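Fingers on hand-held gripper don't close all the way on thin stuff, what do I adjust?

Posted by Lustell 2494 in Hardware Upkeep, 2026-02-19

Hi all! I look after one hand-held gripper (two black fingers, the kind you walk around the kitchen with and pick things up) and I'm stuck on a grip problem. Thick handles are fine, wooden spatulas are fine. Anything thin and clear and slick starts to turn in the fingers after a while, and then I have to stop and start over. It began in October, after I swapped the finger pads for a new set from Joron. Before that I'd put maybe 800 grasps on the old pads and never had to think about them.
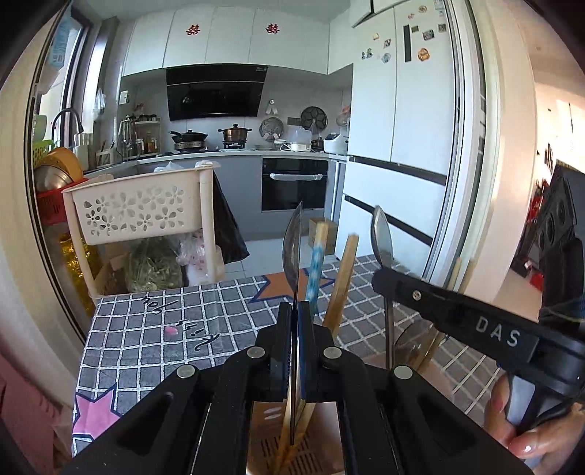
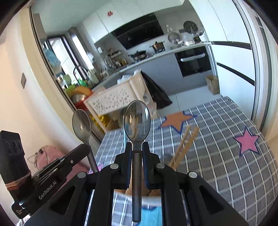

So far I've wiped the pads with a damp cloth, checked that both fingers slide when I work the handle, and restarted the recording software, which I know has nothing to do with it, but I was annoyed. Do I need to tighten something, or are the new pads just bad? I'd rather not take the whole jaw apart if I can help it (last time I lost a screw behind the fridge and it's still back there).

Hiwot Fikre

I had this exact thing! Check the pads before you blame the screws. New pads often come with a slippery film left over from molding, and a damp cloth won't touch it. Take them off, wash them with warm water and dish soap, rinse well, and let them dry all the way before they go back on. Then close the fingers on a strip of printer paper and pull. Try it at the tips, in the middle, and near the base. If the paper slides out easily at the tips but holds at the base, your pads are seated crooked and one finger is touching before the other one.

To fix that, loosen the pad screws, close the fingers gently on something flat like a ruler, and tighten while they're closed. Snug is enough. I did mine up too hard the first time and the pad bulged in the middle, so I was worse off than when I started.

After that, redo your open and closed zero. I skipped it once and threw out 30 takes, because the width readings were off by 2 mm the whole time. I'm still a little sore about it.

Parisi

just buy the Metitz pads, theyre softer. never had a problem

Lustell 2494

Soap did most of it, thank you Hiwot! One pad was in crooked too, so the ruler trick got used. Paper test holds at the tips now. Doing the zero tonight after dinner.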